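About Herwood

Hi, I'm Ebere, and I run Herwood, a small shop that mends and sells old table lamps and radios. I started it in my spare room in January with one soldering iron and a very patient neighbour, and we moved into a proper unit on 02/10/2021 (I still have the first key on my ring, bent and all).

There are a few of us now. Natália Slanina does the wiring and can tell a tired transformer by the hum. Panya Kaewkla looks after shades, knobs and anything with fabric on it, and he also writes the labels, so if you can't read yours, blame him! I answer the phone, pack the parcels and buy far too many lamps at house clearances.

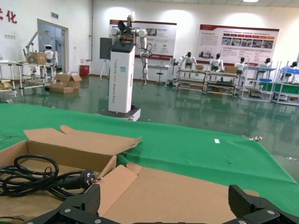

What we do

Mostly repairs. You send us the lamp your gran left you, or a radio that only crackles, and we'll ring you with a price before we touch it. Small jobs take nine days or so, and the big valve sets take as long as they take – sorry. We've put 843 lamps back into people's homes so far, and I've only dropped one (it was mine).

We sell things too. The shelf by the door changes all the time, so it's worth popping in, and if you're after something odd just ask. We've got 11 people on the waiting list for green glass shades, so you may be in for a bit of a wait on those.

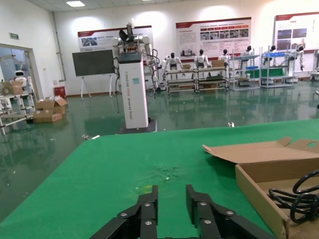

Coiled cable in its box, flap folded back

Coming to see us

Ring first if you're bringing a radio bigger than you can carry, and one of us will come out and help. There's parking round the back, past the tile shop. We're closed for lunch, and yes, the kettle is always on for customers. Bring the old plug if you've still got it.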